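Jobs > Part time and casual > Home and hospitality > Apartment turnover

Search jobs Post a job Saved My alerts Sign in

Turnover and tidying person, part time, Ritport Apartments

Posted 19 February 2021

We need someone. Soon please. Furnished short-stay apartments in a tall building, most with a balcony, people come and go all the time and the rooms have to be put back in order between stays. Not a hotel, no front desk, no uniform. You get a key, a list, a bag of cloths and an apartment that somebody has just walked out of.

Part time to begin with. Mornings into early afternoon, the exact hours move around with the bookings. Could grow into more by July when it gets busy.

What the job is

Tidying first, cleaning second. We have a separate crew for the deep cleans (carpets, ovens, windows on the outside). You do the part guests notice when they walk in. Papers and books in the right place. Tables wiped so you don't see a ring on them. Beds, towels, kitchen drawers. The balcony.

A normal visit goes something like this:

- Go round once with your hands empty. Look before you touch anything.
- Anything left behind by the guest goes in the tray by itself. Passport, charger, card holder, kids drawing, whatever. Do not guess what's trash. Write it on the slip, phone it in.
- Our own things go back where they live. Every apartment has a house folder, a few books, the info booklet. Folder flat on the table, booklet on top, so people find it.
- Surfaces. Dark glossy tables show everything, fingerprints, dust, the cloth you used before. Dry cloth last, always.
- Door glass inside, handles, the lock knob. People forget the knob.
- Balcony. Chairs opened or folded the way the list says, table wiped, deck swept. Check the drain is clear.
- Latches. Every window latch and the balcony door, checked by hand. It gets windy up there and a window banging all night means a call to Maarten at 3am and then Maarten calls you.
- Kitchen count sheet, two minutes, forks and glasses mostly.

Studio takes about 75 minutes once you know it. The corner ones take longer and we pay longer for them, don't rush those.

Who we're after

Somebody tidy who can't help it. You straighten the magazines at the dentist. Experience is nice, hotel or cleaning or moving or looking after an older relatives house, all of it counts and we'll ask you about it. No experience also fine if you're careful and you turn up.

Things you do need:

- Be OK with heights. You'll be sweeping balconies and some are a long way up. Please think about this one before applying, we had 2 good people leave over it.
- Lift a laundry bag. Elevator works most days.
- Read the list in English and write a short clear note. Spelling doesn't matter (see this ad).
- Phone that takes a photo, for left items and for breakages.
- Two references, one can be a neighbor or a teacher, doesn't have to be a boss.
- Be alright working alone. Some weeks you barely see any of us, messages only. A few people love that and a few really don't.

Pets: a handful of the apartments take dogs. If you have allergies tell us, we'll plan around it, not a problem.

What you get

Paid per apartment with a floor for the day, so if a guest checks out late and you're sitting around you still get paid for it. Rates are on the sheet we send when you write in, they differ by apartment size and I don't want to put a wrong number here. Paid training. Travel card after the first month. Lunch money on double days. Cloths, gloves, sprays all supplied, we use Fustix for the surfaces and plain vinegar and water on the glass. Don't bring your own bleach. Please.

Training is in a real apartment with Shona Rakena, who has done these rooms longer than the rest of us put together. You do a few with her, then a few where she only watches, then she comes in after you and looks. She'll move a chair on purpose to see if you notice. Everyone gets caught the first time.

How we pick

Short call, then a paid try-out in one of our balcony apartments. Nothing tricky. We leave it the way a guest would, you put it right, we have a coffee and talk about what you did and in what order. We're looking at how you handle things that aren't yours more than how fast you go. Slow and right is fine in the first weeks.

Wear shoes you can slip off, the floors mark.

We know lots of you have been laid off from hotels this past year. If that's you, say so, we'd like to hear from you and you'll know most of this already. Masks on in the apartments for now, windows open for a bit before you start, and we leave a gap between checkout and your visit.

How to apply

Write to Levente Halász through the Apply button, or drop a note at the Ritport office, 71 on the buzzer, leave it in the box if no one comes down. Tell us:

- your name and the best number
- which mornings you can do, and which you really can't
- one place you've kept in order and what was annoying about it (doesn't have to be paid work)
- when you could start

No CV needed. If you have one send it, it'll get read. No cover letter, three or four lines is plenty. Levente answers everybody but it can take a few days, he also does the bookings. If it's been over a week write again, it probaly got buried.

Questions about hours or pay before you apply, ask for Marwan Nseir. Questions about the work itself, Shona.

We'll close this when the places are filled, we want 2 people now and will keep a short list for summer. Already applied last year? Apply again, the old list went with the old laptop.

Related jobs

Linen driver, early shift, Broser Laundry
Deep clean crew, evenings, Ritport Apartments
Kitchen porter, Cabrera
Move-in and packing helper, weekends
Balcony and terrace planting, seasonal, contact Frans Dijkstra
Key holder and guest check-in, part time

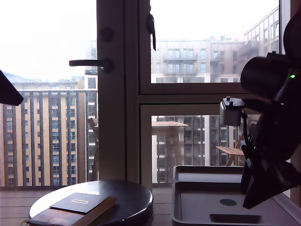

Table by the balcony door, folding chair outside and the neighboring blocks behind.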